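Cable club thread, as promised to the three people who asked. It's long, get a cuppa. (1/15) 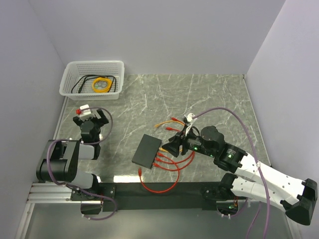 Our student project this term is teaching two arms to tidy up a network switch, and I have become a person with strong opinions about patch leads. The task sounds like nothing. Take the cables out of the switch, put them in the basket, don't drag the switch off the bench. We've got the white basket up the back with a black cable and a coiled yellow one in it, and then there's the red lot still plugged into the switch, going every which way across the benchtop. The red ones are my nemesis. (2/15)

Background for anyone new: I'm in the after-hours robotics club at Fostham, second year, and I came in knowing a bit of Python and nothing at all about arms. Nele Hamann runs it. She set us the switch job in August and said we could choose our own method as long as we could explain it to a Year 9 kid at the open night. (3/15)

We called ours Zustuta. It doesn't mean anything, someone's autocorrect did it in the group chat and it stuck. There is now a logo. I did not approve the logo. (4/15)

OK so, what's hard. A rigid thing like a block stays the shape you left it. A cable has its own ideas! You grab one end, the middle goes for a wander, and the loop you had safely out of the way is now lying across the plug you wanted next. (5/15)

Our first version planned everything at the start: look once, work out all the grabs, go. It was beautiful on paper. On the bench it was right about the first cable and then confidently wrong about every one after that, because the first cable had moved all the others. (6/15)

Now we look again after every single grab. Slower, and my teammates complained (a lot), but the wrong grabs dropped heaps. Nele's comment in the logbook was "good, now do it without sulking", which was aimed at all of us, I think. (7/15)

Next problem: the little clip on the plug. If you've ever pulled a network lead out with your fingers you know you squeeze the tab without thinking. Try explaining that squeeze to two flat fingers coming in on an angle. If you're a few millimetres off you pinch the boot, the tab stays latched, and you tow the whole switch along with you. (8/15)

That's where having two arms pays off. One holds the switch steady, the other does the plug. We fought about which arm gets which job for an entire evening and in the end let the side of the bench decide – whichever arm is closer to the ports does the pulling. Embarrassingly simple. Should have been our first idea. (9/15)

We drive the arms by hand to collect examples, and the club rule is you log each run yourself, good or bad. We're up to 222 runs. My handwriting for the last stretch of them is a disgrace and I've been told so. (10/15)

Tip if you're starting something similar: keep your bad runs! I was binning mine for weeks because I was embarrassed, and then we wanted examples of plugs slipping and the only ones we had were from the one honest person on the team. Not me, sorry to say. (11/15)

Other tip, mix your colours. We practised on nothing but red leads for ages since the box of red ones was the closest to the door, and then wondered why yellow threw everything out. Yellow gets a proper go now. Purple as a target is banned until further notice, too many arguments. (12/15)

Coming up: the friendly against Veltdale. Same switch, same basket, two attempts each, and they're allowed two minutes to reset between goes, same as us. They do theirs with a fancy planner called Louro that I only half understand, and I've heard it's very quick. We are not very quick. We are, however, quite gentle – no switch has hit the floor on my watch and I'd like that on the record. (13/15)

Someone asked if you need to be good at maths to join. Not to start, no. I picked up the frames and rotations stuff by getting it wrong and having an arm politely reach for the wrong corner of the bench. If you can be patient and you don't mind untangling things, come along. We've got spare seats and usually biscuits. (14/15)

Still to sort before Veltdale: the grab angle for plugs at the end of the row, the "is it really in the basket or just hanging over the side" check, and a version of the logo with fewer flames. Send good thoughts, and if you've got old patch leads in a drawer at home, send those too, any colour, broken clips welcome. (15/15)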